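### 4.3 Marking out the table

The Rilside guide says a taped grid takes two minutes and stays put for a season. We have our doubts on both counts, so read this section before you unroll anything.

1. Clear the part of the table you mean to mark. Wipe it and let it dry.
2. Run the long strips first, top to bottom. Use painter's tape. Parcel tape lifts the finish, whatever the packet says.
3. Lay the cross strips over them, pressing outwards from the middle.
4. Cut the ends with scissors. Tearing is quicker and you will regret it.

**Note:** Sokilport sells a printed mat (part 1523) for the same job. It curls at the corners. We went back to tape.
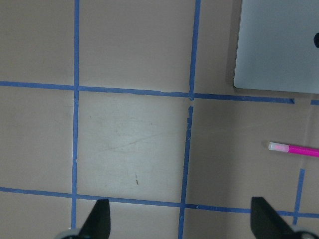
Crossings are the weak point of any taped grid, and no brand we have tried gets round it. Two strips meet, a sleeve catches the top one, and sooner or later something gives. Check every crossing before you start work. On the table shown, the middle upright is in two pieces, with a small gap of bare surface and frayed tape where it meets the upper cross strip. The cross strips slope a little to the right as well. For sorting parts into cells, a slope like that does no harm. For measuring, don't trust it — use a rule.

**Caution:** Do not read a cell's size off the tape. The Kwok sheet gives 43 mm as the allowance for each line, a figure we have never managed to reproduce.

5. To mend a gap, peel back the ragged ends and trim them square.
6. Lay one new piece across the gap, overlapping the old tape on both sides. Don't patch with scraps.
7. Keep laptops and pens off the cells you are using. A closed lid makes a tempting shelf, and things put on it get left out of the count.

**Note:** Scuffs and scratches are not part of the grid. Grurnen polish is supposed to hide them. Ours looked much the same in January as before we opened the tin, and the tape stuck less well afterwards.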